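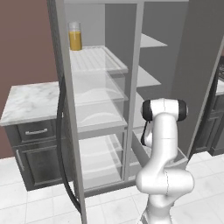
Kitchen sim, fridge task, arm at the open door

Ticket: Open day demo, fridge scene
Opened by: Parvathi Venkataraman
Assigned to: Aravind Mathew
Date: November 16, 2022
Status: Open, sulking

Parvathi: Visitors arrive at the Totis building in groups of 20, and each group gets 8 minutes at the simulation screen. The kitchen scene on the Sulix machine takes over half of that to load. The first group watched a progress bar and were very polite about it.

Aravind: Please don't restart between groups. Use Reset Scene in the Stinov panel. It puts the arm and the food back and leaves the kitchen loaded.

Parvathi: Used it. The arm went back. The wrist view stayed on the last run, so the big screen and the small screen were telling two different stories.

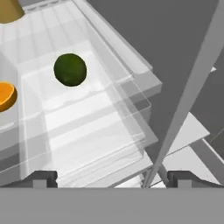
A man in the second group asked which one was lying. I said I would file a ticket.

Aravind: Known problem. The wrist view holds its last image if you reset while a run is paused. Stop the run, count to three, then reset. Build 730 fixes it.

Parvathi: Are we on build 730?

Aravind: We are not on build 730.

Parvathi: Stop, count, reset works. The third group counted along, which I'm putting down as audience engagement.
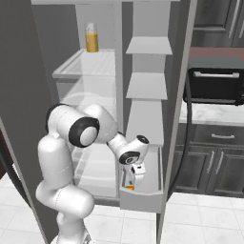 Can visitors drive the arm themselves?
Only with the speed slider at its lowest setting and one of us at the keyboard. Manual mode ignores the reset button until you leave it.

Parvathi: Keep this open until the build is installed. We do it all again in January.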